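Household Automation Forum – General Discussion
Topic: Kitchen chores and machine readiness
Posts in this thread: 39

Jindisholm
The Trodance working group invites members to comment on its draft position, namely that general kitchen chores should not yet be listed as "ready for unattended use." The draft draws on simulated kitchen trials, up to 4000 per chore. Carrying an open container across a counter corner remains the task on which members differ most.

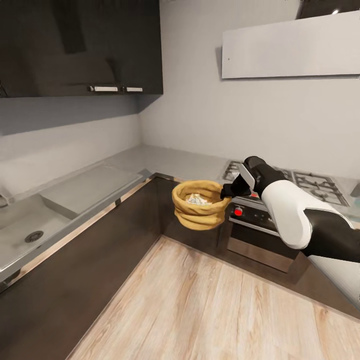

A chore is counted as complete only when the container and its contents reach the assigned place. Partial credit is not given. Members who favor another rule are asked to state it in full.

Bożena Sadowski
I support the draft but object to the scoring rule. A household does not judge help on an all-or-nothing basis. A machine that puts away most of the plates and leaves the rest has saved a person some work. I would also ask that the layout be held fixed while the rule is under review.
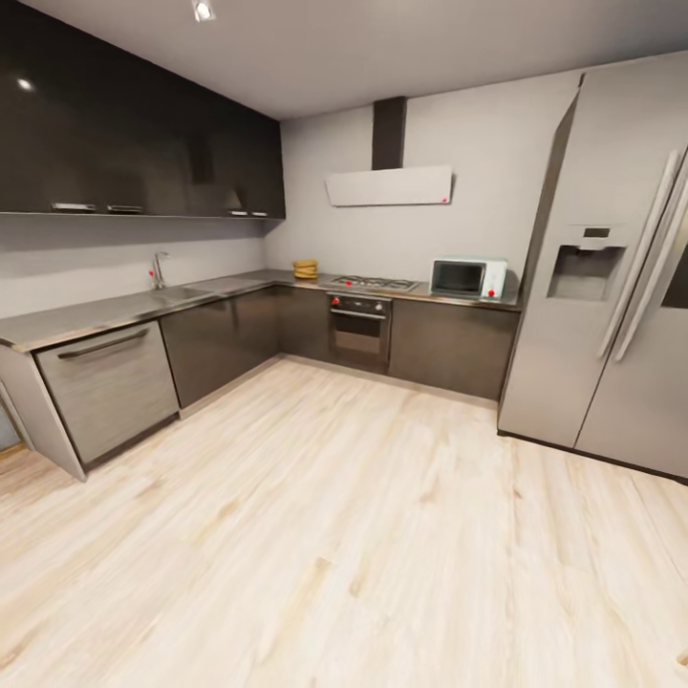
My second concern is the choice of chores. Opening a microwave, turning a knob and moving a faucet handle are short actions. Cleaning up after a meal is a long chain of them, and one early error may spoil the remainder. Results for the short actions should be reported separately – see my earlier post, no. 2223.

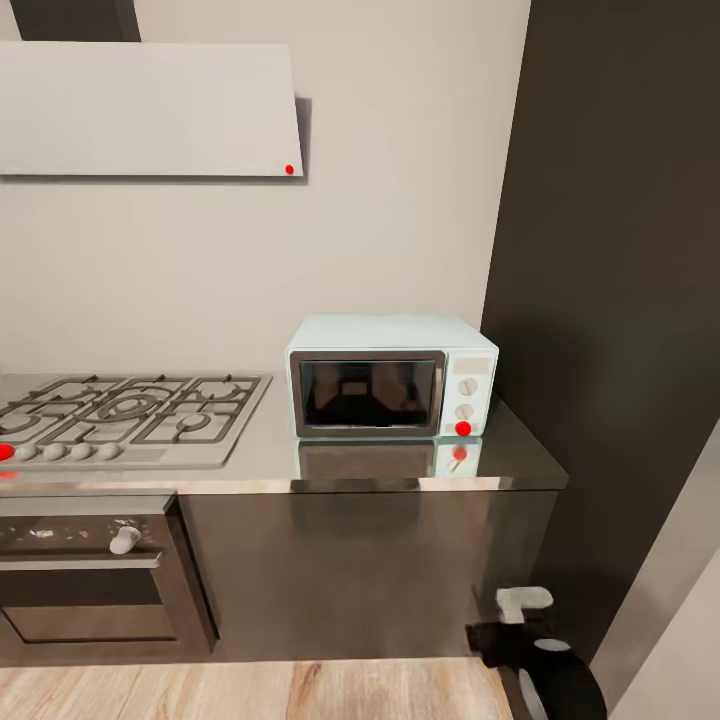

Tetholm disagrees with the separate reporting. Readers will take the higher figure and ignore the lower one. On our shop floor we accepted a machine for bin loading on the strength of single-step results, and staff had to step in on 222 occasions before the end of January. One figure for the whole chore is the safer practice.

Bożena Sadowski
Bin loading repeats one motion, and a kitchen does not. I maintain my objection.

Bronisława Borkowska
Both figures can be printed on the same line. I would add the time taken, as a slow machine beside a cooktop is a hazard of its own.

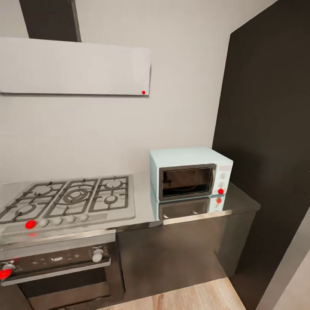 RÄTSEP, January – Notice from the moderators. Comments on the draft position will be accepted through the end of the month. The proposal to print both figures has been entered for discussion, and Tetholm's objection is recorded with it. The scoring rule stands until the revised draft is posted.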